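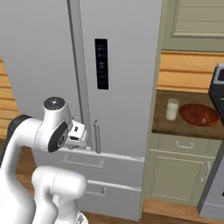
주식형 펀드와 채권형 펀드의 비율은 언제 다시 맞춰야 하나요?

처음 정해 둔 목표 비율에서 3%포인트 넘게 벗어났을 때, 또는 일 년에 한 번 정해 둔 달이 돌아왔을 때 맞추면 됩니다. 둘 중 먼저 오는 쪽을 따르세요.

인쇄하기 | 이메일로 보내기
공유 30 | 댓글 18
최종 수정: 2019년 2월 25일

답은 두 줄로 끝나지만, 막상 계좌를 열어 놓고 하려면 손이 잘 안 움직이는 일이 바로 이 비율 맞추기(리밸런싱)입니다. 저도 처음 해 보던 날은 매도 버튼 앞에서 커피를 두 잔이나 마셨어요. 그래서 오늘은 제가 매년 11월에 하는 순서를 그대로 적어 보려고 합니다. 조금 길지만 표 하나만 만들어 두면 다음부터는 훨씬 수월하니까, 천천히 따라와 주세요!

시작하기 전에

준비물은 별것 없습니다. 증권 계좌의 잔고 화면, 그리고 숫자를 적을 표. 저는 Moroz 계좌를 쓰고 표는 Bistton 가계부 앱의 빈 시트에 만들어 두었는데, 종이에 연필로 하셔도 전혀 문제없습니다. 오히려 종이에 쓰면 숫자를 한 번 더 보게 되어서 저는 첫해에는 종이를 권하는 편이에요.

가장 중요한 건 목표 비율입니다. 이 글에서는 주식 60, 채권 40으로 잡겠습니다. 이 숫자가 정답이라는 뜻은 아니고요, 은퇴가 가까운 분이라면 채권이 더 많아야 마음이 편할 것이고, 이제 막 월급을 받기 시작한 분이라면 주식 쪽을 더 늘려도 견딜 수 있을 겁니다. 작년처럼 시장이 크게 흔들렸을 때 내가 잠을 잘 잤는지를 떠올려 보시면 꽤 도움이 됩니다. 잘 못 주무셨다면 주식 비중이 조금 높았던 거예요.

한 가지 더, 생활비로 쓸 비상금은 이 표에 넣지 마세요. 비상금까지 한데 넣으면 전체 금액이 부풀어서 비율이 엉뚱하게 나옵니다. 저는 비상금 통장을 아예 다른 은행에 두었습니다.

1단계. 지금 가진 것을 적습니다

잔고 화면에서 평가금액을 찾아 그대로 옮겨 적습니다. 매입금액이 아니라 평가금액이어야 합니다. 두 숫자가 나란히 붙어 있어서 헷갈리기 쉬운데, 저도 한 번 매입금액으로 계산해 놓고 "어라, 하나도 안 변했네" 하며 좋아했던 적이 있습니다(당연히 안 변하지요).

제 표에서 금액을 간단히 정리하면 다음과 같습니다.

Clallen 세계주식 펀드: 1336만 원
Sitthorpe 종합채권 펀드: 760만 원
합계: 2096만 원

펀드가 여러 개인 분은 주식은 주식끼리, 채권은 채권끼리 먼저 묶어 주세요. 혼합형 펀드는 운용보고서를 열어 보면 주식과 채권이 얼마씩 들어 있는지 나옵니다. 그 비율대로 나누어 양쪽에 적으면 되고, 원 단위까지 맞추느라 저녁 시간을 다 쓰실 필요는 없습니다. 만 원 단위면 충분해요.

2단계. 현재 비율을 계산합니다

주식 금액을 합계로 나눕니다. 1336 나누기 2096이니까 63.7%가 나옵니다. 나머지 36.3%가 채권이고요. 목표가 60%였으니 주식이 3.7%포인트 많아진 셈입니다. 앞에서 말씀드린 3%포인트를 넘었으니 손을 대야 할 때가 되었습니다.

왜 하필 3%포인트냐고 물으시는 분이 많습니다. 사람마다 달라요. 5%포인트로 넉넉하게 잡는 분도 계시고, 아예 폭은 보지 않고 날짜만 보는 분도 계십니다. 폭을 너무 좁게 잡으면 자꾸 사고팔게 되어 수수료가 쌓이고, 너무 넓게 잡으면 몇 년씩 그냥 지나가 버립니다. 저는 이것저것 해 보다가 3%포인트에 정착했는데, 무엇을 고르시든 한번 정한 기준을 종이에 적어 두는 게 좋습니다. 시장이 시끄러운 날에는 기준을 슬쩍 바꾸고 싶어지거든요.

3단계. 옮길 금액을 구합니다

합계에 목표 비율을 곱합니다. 2096만 원의 60%는 1257만 6천 원입니다. 지금 주식이 1336만 원이니 차이는 78만 4천 원이고, 이만큼을 주식에서 덜어 채권으로 보내면 됩니다.

여기서 덜컥 겁이 나는 분들이 계실 거예요. 잘 오르고 있는 걸 왜 파느냐고요. 저희 집에서도 해마다 나오는 질문입니다. 리밸런싱은 앞으로 무엇이 오를지 맞히려는 일이 아니고, 처음에 감당하겠다고 정한 위험의 크기로 되돌아가는 일입니다. 어떤 해에는 팔고 나서 더 올라 속이 쓰리기도 합니다. 그런 해도 있고 그렇지 않은 해도 있다고 생각하고 넘어가시면 됩니다.

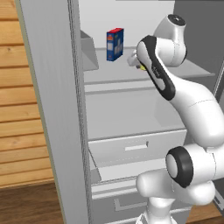
4단계. 팔지 않고 맞추는 방법도 살펴봅니다

매달 새로 넣는 돈이 있는 분이라면 꼭 팔지 않아도 됩니다. 새 돈을 부족한 쪽에만 넣는 거예요. 저는 이 방법을 훨씬 좋아합니다. 환매 수수료도 없고, 이익 난 것을 파는 데 따르는 세금 걱정도 없고, 무엇보다 마음이 덜 아픕니다.

매달 30만 원을 적립한다고 해 볼까요. 주식 펀드 자동이체를 잠시 멈추고 이 돈을 모두 채권 펀드에 넣습니다. 네 달이 지나면 채권은 880만 원이 되고 합계는 2216만 원이 되지요. 그동안 가격이 그대로라고 치면 주식 비율은 60.3%입니다. 목표에 거의 다 왔으니 이쯤에서 원래의 자동이체로 돌아가면 됩니다. 물론 네 달 동안 가격이 가만히 있을 리는 없으니, 한 달에 한 번만 표를 열어서 비율을 다시 계산해 주세요. 더 자주 보실 필요는 없어요. 매일 보면 괜히 피곤하기만 합니다.

다만 가진 금액에 비해 적립금이 아주 작다면 이 방법으로는 따라잡기까지 너무 오래 걸립니다. 저는 일 년 안에 맞춰지지 않을 것 같으면 일부는 팔고 일부는 적립금으로 메웁니다. 반반 섞어 쓰는 거죠.

5단계. 비용과 세금을 확인합니다

팔기로 하셨다면 주문을 넣기 전에 세 가지만 들여다보세요.

환매 수수료: 가입한 지 얼마 안 된 펀드는 수수료가 붙는 경우가 있습니다. 투자설명서에 기간이 적혀 있으니 며칠 차이로 수수료를 내게 되는 건 아닌지 보시고요.
세금: 같은 주식형이라도 국내냐 해외냐, 일반 계좌냐 연금 계좌냐에 따라 다릅니다. 연금 계좌 안에서 상품을 바꾸는 일은 대개 그 자리에서 세금이 나오지 않으니, 두 계좌를 모두 갖고 계신 분은 연금 계좌 쪽에서 먼저 조정해 보세요. 헷갈리면 증권사 상담 창구에 물어보시는 게 제일 빠릅니다.
결제 기간: 펀드는 팔겠다고 한 날의 가격으로 바로 팔리지 않을 때가 많고, 해외 펀드는 돈이 들어오기까지 더 오래 걸립니다. 채권 펀드를 살 돈이 아직 안 들어왔다고 놀라지 마세요.

6단계. 주문을 넣고 기록합니다

순서는 언제나 파는 쪽이 먼저입니다. 주식 펀드에서 78만 4천 원어치 환매를 신청하고, 돈이 들어오면 채권 펀드를 삽니다. 실제로는 수수료나 그사이 가격 변화 때문에 끝자리가 딱 떨어지지 않는데, 몇천 원 차이는 그냥 두셔도 괜찮습니다.

그러고 나서 표에 한 줄을 남깁니다. 날짜, 맞추기 전 비율, 옮긴 금액, 맞춘 뒤 비율. 저는 그 옆에 그날 기분도 짧게 적어 둡니다. 좀 우습게 들리시겠지만 몇 해 지나고 읽어 보면 참 재미있어요. 무서워서 손이 떨렸다고 적은 해도 있고, 아무 생각 없이 했다고 적은 해도 있습니다.

자주 하는 실수

비율이 어긋났는데 뉴스를 보고 미루는 경우가 제일 많습니다. "조금만 더 보고"가 한 달이 되고 반년이 되지요. 날짜를 달력에 적어 두고 그날은 뉴스보다 표를 먼저 여세요.

목표 비율을 매년 바꾸는 분도 계십니다. 아이가 태어났거나 직장을 옮겼다면 바꾸는 게 맞습니다. 하지만 작년에 주식이 나빴으니 올해는 채권만, 하는 식이라면 잠깐 멈추고 처음 비율을 정할 때 적어 둔 메모를 다시 읽어 보셨으면 해요.

그리고 부부가 따로 투자하신다면 두 분의 계좌를 합쳐서도 한번 계산해 보세요. 한 사람은 주식만, 한 사람은 예금과 채권만 갖고 있는 집이 의외로 많은데, 합쳐 놓고 보면 손댈 것이 없을 때도 있습니다. 표에 열 하나만 더 만들면 되고, 저녁 먹고 나서 차 한 잔 마시는 동안 같이 하실 수 있습니다.

인쇄하기 | 이메일로 보내기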